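Brurkham Shared Kitchen Refit - Progress Report to the Narnamance Fund

Reporting period: January
Status: on schedule, one item open

1. Work completed
The survey of surfaces and finishes is closed. A total of 562 items were logged across 24 kitchens, and each was graded for wear, sealing and ease of cleaning. Grades were entered in the Histov register on the day of inspection. The worst results were at sink joints and behind cookers, where old sealant had shrunk away from the wall.

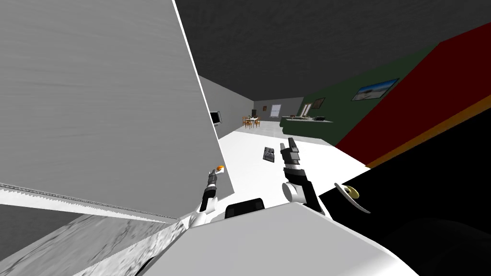
Thirteen kitchens need new sealant only. The remaining eleven need partial replacement of worktops, and this work has been priced on the basis of the Debnath schedule of rates. Prices include removal and disposal but exclude plumbing.

2. Finishes
Gray has been kept as the base color for all sites. It matches existing stock and avoids a second order. Samples were checked for scratch resistance and for staining by tea, oil and bleach. One sample failed the bleach test and has been withdrawn.
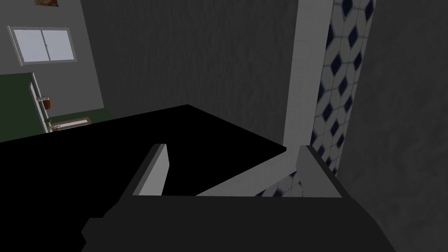 Two light gray parts against a dark gray body.

3. Open item
Delivery of wall panels has slipped by 3 weeks. The supplier has offered a part delivery - enough for the first four kitchens - and we have accepted. Fitting will begin at the smaller sites, where access is easier and tenants can use a neighboring kitchen during the work.

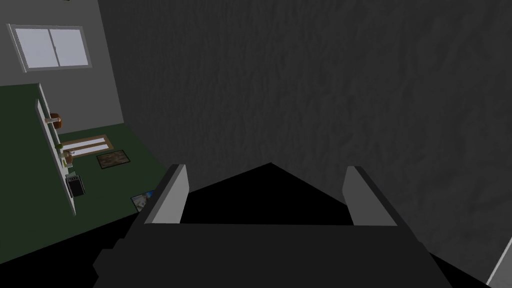
The slip does not affect the budget. It removes most of the float in the program, so any further delay will be reported to the Fund within one working day.

4. Next period
- Confirm panel delivery
- Issue access notices to tenants
- Complete sealant work at the first group of sites

No change to the grant is requested.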